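Ticket 408: Rivberg station keeps failing the pre-session check
Last updated: 2024-10-22
Status: open, pending one rule change
Site: Fonddale, ground floor

Reported fault
Hand tracking drops out on the right gripper partway through a session. The operator restarts, it behaves for a bit, then it sulks again. The reporter has ticked "hardware", "software" and "other", so we can at least rule out optimism.

First look
Swapped the right gripper for the spare. Same fault. Swapped the cable. Same fault. Swapped them back, to be fair to both. Read the log, which offers error 767 and the words "marker lost", repeated with no sign of boredom.

Second look
Watched a session from start to finish. The right cable had been brought across the tabletop and tucked under the operator's forearm "to keep it tidy". Every long reach to the left dragged the cable over the marker plate. Tracking can't follow dots it can't see. Rerouted the cable and ran the same task again without a dropout.

What the rules say
The Villaseñor handling standard (our copy lives in the Miltwood folder, under a title that would defeat most search engines) has a page on this. It says cables "should be managed appropriately". I have read that sentence several times and it doesn't improve. The station sheet on the wall says "NO CABLES", a rule no corded gripper can obey, and so everybody ignores the whole sheet, including the sensible bit about sleeves.

Proposed wording for the station sheet
1. Each gripper's cable leaves the table on its own side and goes down to the floor. Left goes left, right goes right. It does not visit the other one.
2. Marker plates stay on top and uncovered. Sleeves, cables, tape and sticky notes all count as covers.
3. Only the objects for the current task go on the tabletop. Mugs are not objects for the current task.
4. Before starting, rest both grippers near the sides, jaws inwards, and look at the layout. A yellow bucket hat and a wire sculpture with a cable off either side is about as complicated as it needs to get.

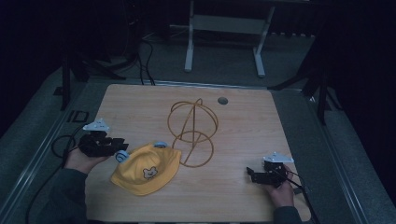

5. If 767 comes up, stop and check the plates before swapping anything. Log what was touching them. "Nothing" is accepted once per shift.

Left to do
Replace the wall sheet and send the wording to whoever owns the standard. Close this if the fault stays away until November.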